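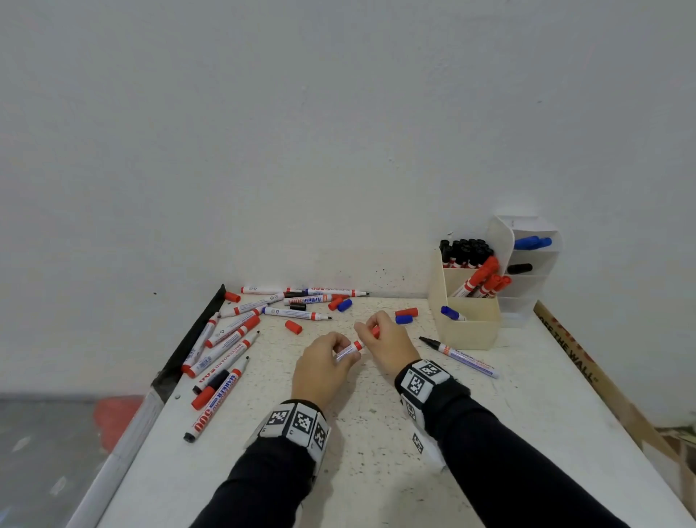
*Fig. 1. Marker held in both hands at the table, with the tag bands on the wrists.*

# Setup and maintenance of the Prurninus marker station

Orest Fedoruk, Solomiia Lytvynenko. Supervisor: Liesl Bachmann

## 1. Task of our part

The Prurninus station records how a person sorts whiteboard markers and puts the caps on them. The recordings are later used by the other project group for the motion planning of their two-arm robot. Our part was only the station itself: the head camera, the wristbands with square tags, the table, and the routine that keeps all of this in working condition during the semester. We didn't work on the planning, and it is not described in this report.

When we took over the station, there was no written procedure. Each student put on the bands in their own way, and the wrist position jumped between takes. Our first test take had 1849 frames, and in 400 of them at least one wrist was lost. This number was the start of our work.

## 2. Wristbands

Each band has several tags around the wrist, so that the camera should see at least one tag when the hand turns. In practice the tag on the top of the wrist does most of the work. When the hands come together to hold a marker and its cap, as in Fig. 1, the wrists turn inward and the side tags become important.

We found two faults with the bands. The first was the sleeve. If it slides over the edge of the band, it covers the white border of the tag, and the detector doesn't accept a tag without its border. Now the sleeve goes under the band and is pulled straight before the band is closed. We use black sleeves, because with light ones it is difficult to notice on the video that the border is covered.

The second fault was in the printed tags. Yurii Sirko had printed a new set on thinner paper, and after some days of use the corners lifted. A tag with a lifted corner is still found, but its angle is wrong, and this is worse than a lost tag because the software gives no warning. We replaced the whole set with thicker paper and glued the corners first, then the middle.

## 3. Camera

The camera sits on the head and looks down at the table. We set the tilt with the operator standing in the working position, hands over the center of the table. Both wrists must be inside the picture with free space under them. At the beginning we adjusted the tilt before the operator put the hands forward, and then the bands were too low in the picture.

The exposure is fixed. With automatic exposure the white table and white wall made the camera go darker, and the black squares of the tags joined with the sleeve. After every change of the mount we run the calibration again, which takes 50 minutes if the board is ready - longer if someone must look for it.

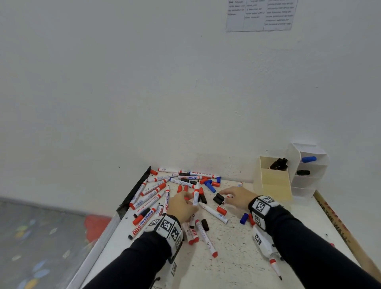 **Trultent Student Robotics Team - Sensing and Calibration Group**

## 4. Table and objects

The table stands in the corner of the room, against the plain wall. It has small dark speckles on the top and we were afraid they would disturb the detector, but they are too small and have no square shape. We left the surface as it is.

The markers and loose caps are spread by hand before each take. The organizer stays at the right side. Its place matters, because a hand that goes behind it is partly hidden from the camera, so we ask the operator not to push it forward during the take.

In Fig. 2 the left hand holds a marker nearly upright while the right hand goes toward two black caps. The white handheld gripper with its own square tag is under the right forearm. Such a position is a difficult one for the software, as the tag of the gripper and the tags of the band are near each other. Two tags with the same number were in use for some time, one on a band and one on a gripper, and the wrist position jumped from one to the other. Beatriz Paiva found the error in the log. Each tag number is now written in a table in the project folder, and a new tag can't be printed before its number is entered there.

## 5. Routine before a session

1. Wipe the camera lens with the dry cloth.
2. Check the corners of all tags, also on the grippers.
3. Put on the bands, sleeve underneath, top tag in line with the back of the hand.
4. Turn both wrists slowly in front of the camera and watch the detector window.
5. Record a short test take and read the number of lost frames.

If more than 60 frames are lost in the test take, we don't start the session. Usually the reason is the sleeve.

## 6. Open points

The clamp of the camera mount becomes loose after long use. We tighten it every Sunday, but a clamp with a locking screw would be better. The tag on the small hanging flap under the band moves when the hand moves quickly, and we have not decided if it should be fixed with a stiff plate or removed from the model. Solomiia will continue with this question in the next semester.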